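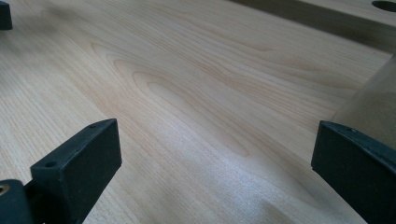
Vos questions sur la plongée au lac de Wuslow

Mis à jour le 13 juillet 2018

Il faut quel niveau pour descendre ?
Pour la rive nord, un premier niveau suffit. Pour la faille, je demande l'autonomie et au moins 36 plongées au carnet, dont quelques-unes en eau froide. Je regarde vraiment les carnets, pensez à les apporter !

L'eau est froide comment ?
Froide. Moi je plonge en étanche toute l'année, mais en plein été une bonne semi-étanche avec cagoule passe très bien si on reste au-dessus du thermocline (il se trouve vers la grosse dalle, vous le sentirez aux joues).

On voit loin ?
En mai, avant les algues, c'est superbe, on voit les deux parois en même temps. Après un orage, par contre, le ruisseau de Zokdale ramène de la vase pendant deux ou trois jours. Écrivez-moi la veille, je vous dirai où ça en est.

Je peux louer du matériel sur place ?
Blocs et plombs, oui, à la cabane. Pour les détendeurs et les combinaisons, il faut passer par la boutique Radonjić à Vumville, et réserver. Les blocs sont gonflés à 200 bars, sortie DIN, j'ai aussi quelques étriers qui traînent.

Et les photos ?
Avec plaisir, le flash aussi. Je demande juste qu'on ne se pose pas au fond pour cadrer, les sédiments mettent une éternité à retomber et les suivants ne voient plus rien...

Mon fils veut essayer, c'est possible ?
À partir de 16 ans dans le lac, avec l'accord écrit d'un parent. Plus jeune, voyez plutôt la piscine de Vumville.

Où se garer ?
Le parking est à 100 mètres de la mise à l'eau. Ça descend à l'aller, donc ça monte au retour, bloc sur le dos ! On peut déposer le matériel en bas, mais le chemin doit rester libre.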